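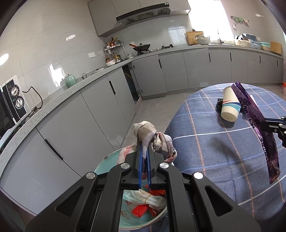
Issue 14, page 78

Clearing a Small Kitchen Table: Cloths, Bags and Paper Goods

The method needs one basin, one bag for trash and a clear stretch of floor beside the table. A round basin is easier to turn while sorting than a square one. The aqua-green one used for these notes has a pale rim.

1. Take loose cloths off first. Lift a crumpled plaid cloth from the middle and let the ends hang. Shake it over the basin, never over the table.

2. Sort the basin. Plastic bags that are bundled and held with a rubber band can stay that way. Check knitted or mesh pieces for snags before they go in with other textiles. Red items are washed alone the first time.

3. Clear the tabletop. Paper cups go in the trash bag. Long folded packages are checked for contents, then stored flat.

4. Straighten the tablecloth last. On a rounded table, match the overhang at two opposite points and smooth outward from the center. A large grid pattern helps here - follow one line across the top and the rest will sit square. Wrinkles near the hem can be pressed by hand.

5. Wipe the basin and dry it upside down.

Folding sizes for plaid cloths are in the Dramunard storage chart, page 2. For stains on printed tablecloths, see Issue 13.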